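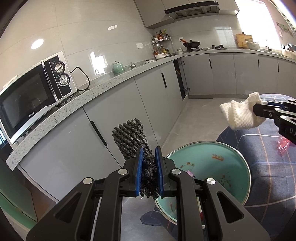

4.2 Who washes up, and when

Figure 3. A dark grey woven scrubbing pad beside a turquoise bowl, with a white waffle-textured cloth to the right.

We come now to the part of the evening that our households in Nông talked about most readily, and which we had very nearly left out of the interview guide altogether. When we first sat down with families to ask how the shared meal had changed since the parents' own childhoods, we expected to hear about recipes, and about who sat where. We did hear about those things, at some length and with great good humour, but again and again the talk drifted to the sink.

Of the 30 households who took part, 15 told us that washing up was done straight after eating, while people were still chatting, and most of these thought of it as part of the meal itself. One grandmother said she had heard more family news with her back to the table than she ever had facing it. In the other households the bowls were left to soak, sometimes until morning, and here the job tended to fall to whoever was up first (usually, though by no means always, the mother).

The tools themselves mattered more than we had supposed. A pad and a cloth, of the ordinary sort shown in Figure 3, are cheap and easily replaced, yet people held firm views about them. In two households the cloth for drying bowls was kept on a separate hook from the one for wiping the table, and a child who mixed them up would be told so. Children's bowls came up often too. A bowl with a cartoon animal on it was very often the first thing a child was trusted to wash alone, and several parents had kept such a bowl long after its owner had moved on to the plain ones.

Thư Dương, who carried out the May visits, noted that younger fathers spoke of washing up with a certain pride, whereas their own fathers, when present, generally smiled and changed the subject. Ngọc Triệu found much the same in her earlier diaries from Jisata, although the families there were larger and the work was more often shared between cousins. We would not wish to lean too heavily on the likeness between the two places, as the diaries were kept for a different purpose and say very little about breakfast. The morning meal is taken up in Section 4.3.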